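Hundar table by Trindeo: my review after two months

Reviewed by Gholamreza Bahrami, May 11, 2024

I bought the Hundar in March, from the Trindeo shop in Cernasby. The price was 499, and with the delivery to the second floor I paid a little more. I had a budget of 500, so you can see that I was already over it before the table was in my home.

Assembly

The legs come separately and you must screw them in by yourself. The instruction sheet has drawings but no words, and drawing 3 shows the leg from the wrong side. I put one leg in, took it out, and put it in again. After this the work was easy. The key in the package is too short for my hand – I used my own.

The surface

It is sold in glossy black and in white, and I chose black. It looks very elegant in the evening. In the daytime it shows every finger mark, and I have become a person who keeps a cloth in his pocket. Dry microfiber is good. Paper towel left thin lines on it which I can see when I bend down to the light, so please do not use it.
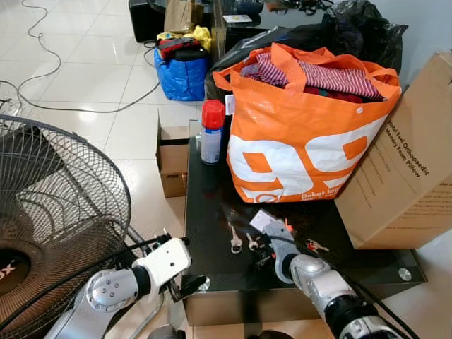
Orange bag, spray can and pillow box on the black table.

For holding things it is a strong table. I have put on it shopping, books and one time my own weight, when I changed a lamp (I do not recommend it, and the seller also does not). It did not shake. The square shape is practical for a small room, but the corners are quite sharp. My neighbor has a little son, and when they visit I cover the corners with folded socks. 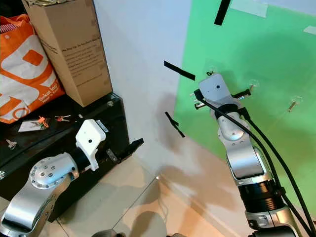 Compared with the Tu

Before the Hundar I had the Tu, the cheaper model of the same company. The Tu has a matte top and it forgives more. You can leave a wet cup on it and forget. But its legs became loose every few weeks, and the top was slightly curved, so a pen was always rolling to the wall side. The Hundar is flat, I checked it with a level.

One more difference is the sound. If you put down keys on the Hundar, it is loud. I bought a small felt tray for this.

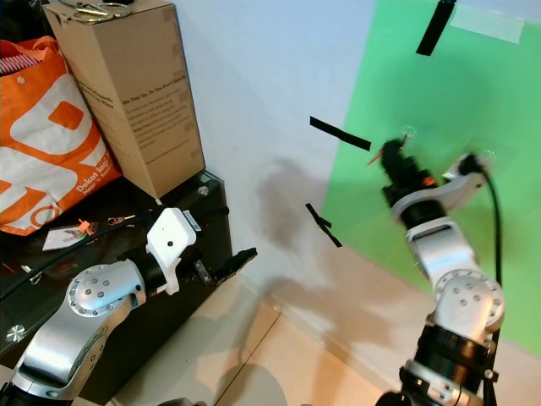
Black table with a black cable across it.

Customer service

One of the rubber feet was missing. I wrote to Trindeo and the answer came after 3 days, polite and short. They sent me 2 feet, so now I have a spare one in the drawer.

My opinion

I am satisfied with the Hundar, with some regret about the color. If you like to clean, take the black. If you do not like, take the white, or stay with the Tu and buy a good screwdriver.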